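COMUNIDAD DE PROPIETARIOS CASTAÑO
Acta de la junta general ordinaria
Febrero de 2020

Lugar: sala de reuniones de la planta baja, portal 2.
Preside: Radoslava Doležal.
Actúa como secretario: Zdeněk Valenta, por la administración de fincas Ternska.

Asistencia. Entre presentes y representados se reúnen 58 propietarios de los 141 que integran la comunidad. No habiéndose alcanzado el quórum en primera convocatoria, la junta se constituye en segunda, media hora más tarde. La lista de asistentes, con indicación de coeficientes y delegaciones de voto, queda unida a esta acta como anexo I.

Orden del día
1. Lectura y aprobación, si procede, del acta anterior.
2. Cuentas del ejercicio 2019.
3. Presupuesto ordinario de 2020.
4. Sustitución del grupo de presión de agua.
5. Humedades en el garaje.
6. Uso de la sala de reuniones.
7. Renovación de cargos.
8. Ruegos y preguntas.

1. Acta anterior
El acta de la junta de julio se había remitido por correo y expuesto en los tablones de los portales. La propietaria del 4.º B del portal 1 pide que se corrija el apartado relativo a la pintura de la escalera, donde figura «portal 2» y debe decir «portal 1». Se acepta la corrección y el acta queda aprobada por unanimidad.

2. Cuentas del ejercicio 2019
El secretario expone la liquidación enviada junto a la convocatoria. El gasto en electricidad de zonas comunes baja respecto al año anterior por el cambio de luminarias en el garaje. Sube la partida de fontanería, con tres averías en la bajante general del portal 2 y una en la acometida. La limpieza y el mantenimiento de ascensores se mantienen en lo previsto.

Varios asistentes preguntan por la factura de cerrajería de noviembre. Se informa de que corresponde al cambio del bombín de la puerta de acceso a la azotea y a las copias de llave entregadas a los vecinos del último piso. El propietario del 1.º A considera que esas copias debían haberlas pagado los interesados. La presidenta contesta que así se hará en adelante y que las ya entregadas no se repercuten.

En cuanto a la morosidad, constan 13 propietarios con recibos pendientes. De ellos, la mayoría debe un solo trimestre. Se acuerda enviar carta certificada a todos, dar un mes de plazo y, pasado este, facultar a la presidencia para iniciar la reclamación judicial contra los que adeuden más de dos trimestres. Se aprueban las cuentas con dos votos en contra.

3. Presupuesto ordinario de 2020
Se presenta un presupuesto con las mismas cuotas que el año anterior. El aumento previsto en el seguro de la finca se compensa con la rebaja en electricidad. La propietaria del bajo C pregunta si se ha pedido precio a otras aseguradoras. El secretario responde que se pidieron tres ofertas y que la actual seguía siendo la más baja para las mismas coberturas, con la franquicia de daños por agua sin cambios. Las ofertas pueden consultarse en el despacho de la administración.

Se aprueba el presupuesto por mayoría, con una abstención.

4. Sustitución del grupo de presión
El grupo actual tiene las dos bombas originales del edificio. Una de ellas lleva parada desde octubre y la otra trabaja sola, con cortes en las plantas altas a primera hora de la mañana. Se han recibido dos presupuestos, de las empresas Niltus y Tarkico.

La oferta de Niltus incluye dos bombas nuevas con variador, calderín, cuadro eléctrico y retirada del equipo antiguo. El plazo de ejecución es de dos días, con corte de agua durante uno de ellos. Garantía de tres años.

La oferta de Tarkico es más económica, pero mantiene el calderín y el cuadro existentes. La garantía es de dos años y no cubre las piezas que se conservan.

Se abre un turno de palabra largo. El propietario del 6.º D del portal 2 se queja de que lleva todo el invierno duchándose con un hilo de agua y pide que se decida hoy. La propietaria del 2.º A no ve razonable que las plantas bajas paguen lo mismo por un problema que no padecen. El secretario recuerda que se trata de una instalación general y que se paga por coeficiente, según los estatutos. Otro asistente propone reparar solo la bomba parada. La presidenta indica que el fontanero lo desaconsejó por falta de repuestos.

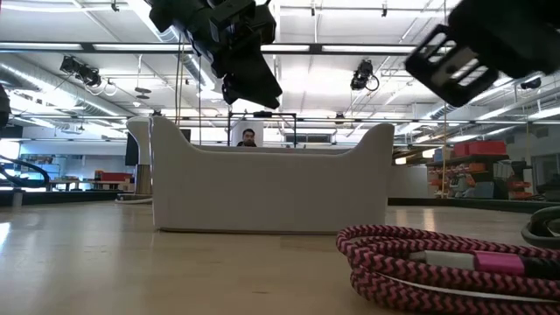

Zdeňka Říha interviene para decir que prefiere la oferta de Niltus aunque sea más cara, y que conservar un cuadro eléctrico tan antiguo obligará a volver sobre este mismo punto dentro de poco. Pide además que el corte de agua se avise con una semana de antelación, y que el aviso se meta en los buzones además de ponerse en el tablón.

Sometido a votación, se elige la oferta de Niltus por 41 votos a favor, 13 en contra y 4 abstenciones. El pago se hará con cargo al fondo de reserva, sin derrama. El aviso del corte se dará en la forma solicitada.

5. Humedades en el garaje
Persisten las filtraciones en la zona de las plazas próximas a la rampa. El agua entra cuando llueve con fuerza y sale por la junta entre el muro y el forjado. La inyección de resina hecha el año pasado redujo la entrada durante unos meses. El propietario de una de las plazas afectadas entrega fotografías y reclama que se le limpie el vehículo, manchado de cal. La presidenta le pide que presente la factura a la administración para trasladarla al seguro.

Se acuerda encargar un informe a un arquitecto técnico antes de gastar más en reparaciones parciales. Mientras tanto, se limpiará la rejilla del pie de la rampa una vez al mes. El informe se presentará en la próxima junta.

6. Uso de la sala de reuniones
Se recuerda que la sala puede reservarla cualquier propietario al corriente de pago, anotándose en la hoja de la portería. Han surgido problemas con las luces que se quedan encendidas y con el mobiliario fuera de su sitio. Un vecino propone cobrar una fianza. Tras alguna discusión se descarta la fianza y se fija como hora límite las diez de la noche. Quien reserve devuelve la llave a la mañana siguiente.

Se rechaza, por mayoría, la petición de permitir cumpleaños infantiles los domingos por la tarde.

7. Renovación de cargos
Corresponde por turno la presidencia al portal 1. El propietario al que le tocaba ha comunicado por escrito que no reside en la finca y solicita que se le releve. Se acepta. Radoslava Doležal se ofrece a continuar un año más y es reelegida sin votos en contra. Como vicepresidenta queda Zdeňka Říha. La administración sigue a cargo de Ternska en las mismas condiciones.

8. Ruegos y preguntas
La propietaria del 3.º C pide que se revise el cierrapuertas del portal 2, que golpea por la noche. Se dará aviso al cerrajero.

Se ruega a los dueños de perros que no usen el parterre de la entrada.

Un asistente pregunta por la instalación de un punto de recarga en su plaza de garaje. El secretario le informa de que basta con comunicarlo previamente a la comunidad y que el coste y el consumo son de su cuenta.

Se pregunta si puede adelantarse el encendido de la calefacción central en otoño. Queda para la junta de julio, con los datos de consumo delante.

El propietario del 5.º B solicita copia de la póliza del seguro. Se le enviará por correo electrónico.

Sin más asuntos que tratar, se levanta la sesión a las 21:50 horas, de lo que como secretario doy fe.

V.º B.º La presidenta
El secretario

Anexo I: lista de asistentes y representados.
Anexo II: liquidación del ejercicio 2019.
Anexo III: ofertas de Niltus y Tarkico.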